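## Open afternoon at Cluvanik, Skiscombe site

Cluvanik opened its Skiscombe building to visitors for one afternoon in October. I signed in at 2 p.m. and got a badge with the number 407 on it. Parking is behind the Maddocks warehouse, and the walk from there is longer than the map makes it look.

The first hour was a talk on the Jindar project, which is about teaching robots to handle clothes. People fold garments with hand-held grippers, the recordings are saved, and the robot software is trained on them. The talk gave the total so far as 1,166 recorded folds. After that we went through to the bedroom set, where the folding is done on a bed. Jackets are the slow item. The sleeves are bulky, the fabric slides, and the cuff is one of the few places that gives the jaws something to hold.
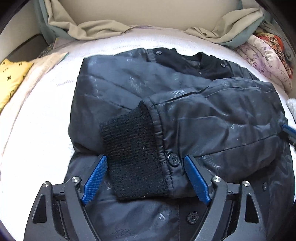 A visitor near the door said shirts would have been a better place to start, as most homes wash far more of them than jackets. The reply was that shirts were done first and that jackets were added over the summer.

Visitors could try the grippers for a few minutes each. I managed one sleeve. They are heavier than they look, and my thumb was sore by the end. The tour finished in the kitchen with coffee and a sign-up sheet for the spring visit.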